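Small trash cans: liner or no liner?
Forum: Household > Cleaning and Storage

mapleside_jo
3/25/26
We moved in May and I am still sorting out the little stuff. My question is liners for the small cans. My husband says a living room can only gets tissues and receipts, so skip the bag and rinse it out once in a while. I have always used a bag. Who else skips it?

hal_b
No bag here. A 3 gallon can takes me 2 minutes to wash in the tub. Dry trash doesn't need plastic around it.

Lino Galli
Bag, always. I cleaned apartments in the De Luca building for 15 years and the unlined cans were the worst part of the job. Gum, coffee, hair. People say dry trash only and then a yogurt cup goes in.
Fold the edges well down over the rim or the bag slides in the first time you drop something heavy.

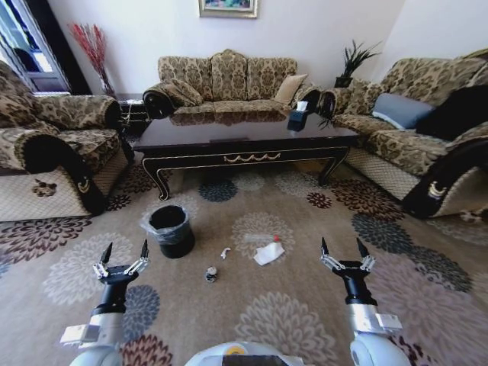

Black can on the flowered carpet, bag folded over the rim.

hal_b
I live alone. There are no yogurt cups.

pennywhistle
Lino is right about folding it over. I also keep a few spare bags flat on the bottom, under the one in use. Pull the full one out, next one is right there.

corkboard77
Don't do the spares thing if you have a leaky bag. I ended up with a wad of stuck-together plastic. Mine live in a drawer now.
What brand is everyone buying? I had Junitz and the seams split.

pennywhistle
Cledby, the 30 count roll. Thin but they hold. The Drernitent ones are thicker and cost more, and they were too narrow for my can — I had to stretch them and two tore.

mapleside_jo
Does color matter to anyone? White shows badly on a dark can. I was thinking of something see-through.

Lino Galli
See-through gray is what I would get. You can tell when it needs to go out and it doesn't stand out much.
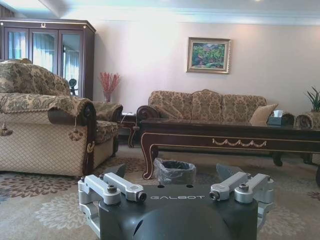

Small bin with a gray see-through liner, living room floor.

hal_b
Or use the grocery bags you already have. If you insist on a bag, at least don't buy one.

corkboard77
Grocery bags have holes in the bottom half the time. Fine for paper, that's it.

mapleside_jo
OK, going with gray bags for the living room and bathroom. The office can gets no liner because it's only paper in there. Husband has agreed to wash that one. Pennywhistle, do the Cledby rolls come in a bigger size for the kitchen?

pennywhistle
They do, but I haven't tried them. I use paper in the kitchen.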